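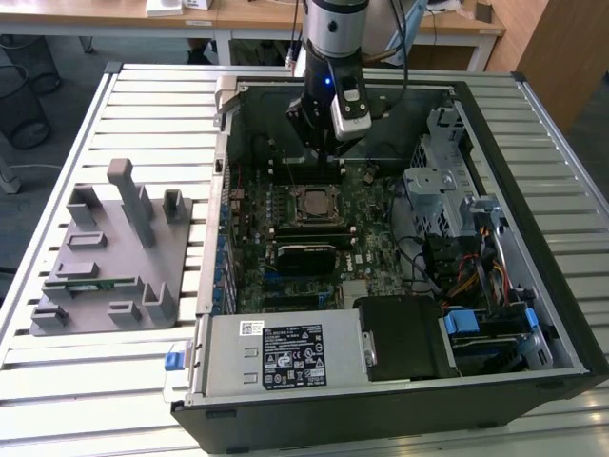
Dungate Parish Records Group
Minutes of the meeting held on 15 Dec 2022

1. Attendance and previous minutes
The meeting was quorate. The minutes of the previous meeting were approved with one correction: under item 4, "burial register" should read "baptism register".

2. Scanning of the tithe maps
The large-format maps have been returned from Kubiak, who scanned them flat and supplied two files for each sheet, one uncompressed and one for viewing. The sheet covering the land north of Stadon was scanned with a fold across the lower corner. Kubiak has agreed to repeat it at no charge. The remaining sheets were accepted.

It was agreed that field numbers will be entered exactly as written on the map, including those with a letter after them. Where the map and the apportionment disagree, both readings will be kept and the entry marked for checking.

3. Transcription
Transcription of the marriage registers has reached volume 41. Some 1,000 entries still need a second reading. The following rules were confirmed:
Surnames are to be copied as spelt, with no correction to the modern form.
Abbreviated forenames are to be left abbreviated.
Illegible words are to be shown by a question mark in square brackets.
Marginal notes go in the notes column and are not to be run into the entry.

A proposal to add occupations to the online index was discussed. The column exists in the transcripts but has not been checked to the same standard as the names. The proposal was deferred until April.

4. Storage and the catalogue machine 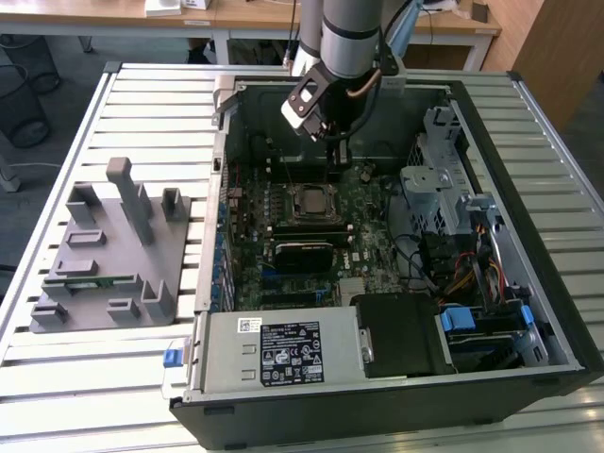

The catalogue is still held on one desktop computer, with a weekly copy to an external drive. The meeting considered whether the machine should be replaced or kept for another year. The catalogue program, Plakska, will run on the present hardware, but searches across all parishes are slow and the internal disk is nearly full. A larger disk was preferred to a new machine. For members unfamiliar with the work, it was noted that a tower of the ordinary kind can be laid on its side with the side panel off, which leaves the motherboard facing upward and the processor in its socket within view. The processor is not to be disturbed. A full copy of the catalogue will be made and test-opened on a second computer before the disk is changed.

Agreed: to spend up to £50 on the disk. Any higher price is to come back to the meeting.

5. Enquiries
Two enquiries remain open. The first concerns a settlement certificate and has been referred to the county archive. The second asks for a copy of a whole register, and the standard reply on copyright will be sent.

6. Any other business
The reading room key is to be signed out in the book on each occasion. The lamp on the map table needs a new bulb.

7. Next meeting
To be held in April, in the reading room. Items for the agenda should be sent to the secretary in writing.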